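The woman who runs the repair counter at Jusdale has kept the same shop supplies since she moved in from Curico Street. She asked to be identified only by her job. We talked in March, before the shop opened.

She pays 700 a month for the space and opens to walk-ins at 12. Her first rule is that nothing gets thrown out until the end of the month.

"People bring me a handle and say the rest is gone," she said. "Fine. A handle is a start."

She is not particular about containers either. Buckets get used until they split, and she would sooner put tape on one than buy another.

"I don't care what it looks like. I care if I can find it in the morning."
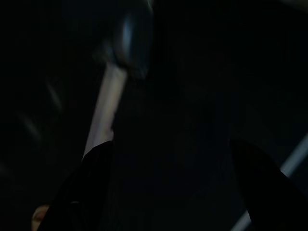
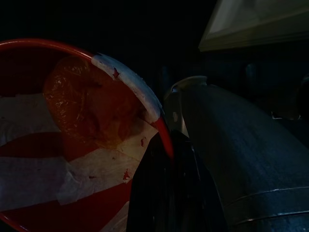 A pale rod with a dark, rounded end, first, and the red bucket with white on it, second.

Plastic bags get a second life too. She saves them for small parts, and the ones too wrinkled to fold go wherever there is room.

Asked what she would change, she mentioned the lighting. The landlord, Betancur, has promised new fixtures for the back.

"I've been here 28 months," she said. "I know where everything is in the dark by now."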